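Posted June 7, 2023 by the Hustia project lead
Filed under: Grants & Updates, Trerkis Fund

Progress report: the Hustia quiet lounge

Hi again! This is my second report on the lounge, and there's a lot more to tell than last time, when all I really had for you was a floor plan and a pile of fabric swatches. As a reminder (I know you read a stack of these), the Trerkis Fund is paying for the furniture, cushions and plants in our quiet lounge at Hustia, and we're covering the painting and the electrical work ourselves.

Seating

The chairs took the longest, so I'll start there. We sat in a lot of chairs. The first ones we liked had high wings and deep seats, and they were lovely until you tried to get back up, which ruled them out for plenty of the people who come to us. After that we looked at tub chairs, and I wish we'd started with those. The back and arms are all one curve, so you've got something to lean on whichever way you turn, and the seat cushion is flat and doesn't swallow you. We went with gray upholstery with a bit of speckle in it. Plain gray looked like an office to me, and I'm hoping the speckle will be kinder to crumbs too!

We ordered 16 chairs from Sternico for the whole lounge. They're coming in batches, and I'd rather have it that way, as we don't have a storeroom big enough to take them all at once. There are six still to come, and Sternico has them down for later in June. I've asked them to call the day before, and so far they've been good about that.

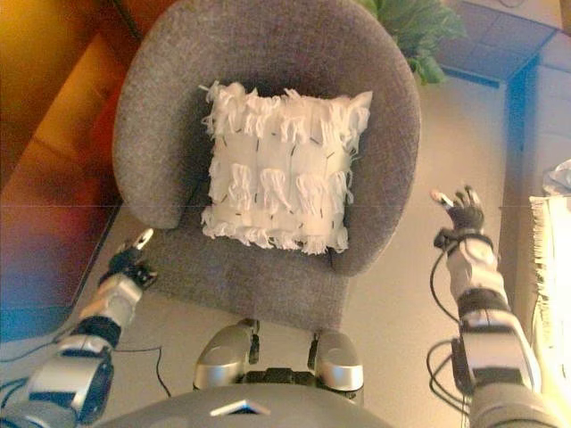
The other thing I wanted to mention on seating is the spacing. Our first plan had the chairs in a ring, and everybody who tried it said it felt like a meeting was about to start. So we've loosened it up into little groups near the plants, with a couple of single spots for people who want to read or just be left alone for a while. It uses the floor better too, and you can get a walker or a stroller through without moving anything.

Pillows

I know pillows sound like the easy part. They weren't! I'd budgeted for plain ones, and then I saw the white fringed kind at the Ogola warehouse sale and completely changed my mind. A gray chair on a pale floor needs something with some life in it, and the shaggy texture does that without bringing in another color. They were also on sale, so the pillow line is still inside what you approved.

There's been some back and forth over how they should sit. I like them propped upright against the inside of the backrest, where they show off the fringe and give your lower back something to rest on. Other people on the team would put them flat, or take them off the chairs altogether and keep them in a basket. For now upright is the house style, and we put them back that way at the end of each day. We'll see how long that lasts once the room is properly busy.

Care is the part I'm still working on. White was a brave choice, I admit that, and fringe holds on to lint like you wouldn't believe. Our plan is a gentle shake every evening, a lint brush once a week, and a wash when they need it. I've set aside four spare pillows so that a chair doesn't have to sit bare on wash days. I'd like to try one through the laundry before I write up the care sheet, and I'll send you a copy when it's done.

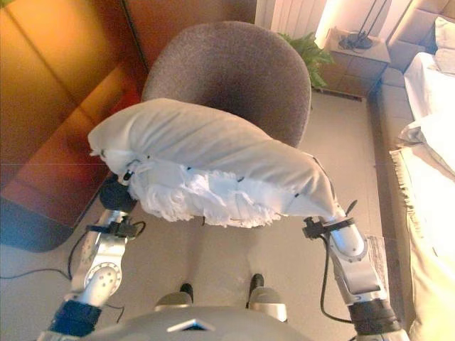 Plants and the rest of the room

The plants are going in behind and between the chairs, where they soften the corners and don't get kicked. We picked ones with big glossy leaves, mostly because they're easy to wipe down and they look generous even when you only have a few. Watering is on the same checklist as the pillows.

The warm wood tones are staying. I did think for a while about something paler, but the orange and amber in the wood is what keeps all that gray and white from feeling chilly.

Still to do on our side: a tidier way to run the cables, more hooks by the door, and a second coat of paint in the hallway (our cost, not yours).

Money and dates

We're on budget for furniture and a little under on plants. The one change I need you to sign off on is moving the leftover plant money over to pillow covers, so that we can swap a set out instead of washing the whole pillow. It's a small amount and I've put it on the usual change form. If you could get that back to me within 14 days, I can order in time for the last chair delivery.

Next report comes once all the chairs are in. If you'd like to come by and sit in one before then, please do – mornings are the quietest.

Contact the Hustia office | © 2023 Hustia | Back to top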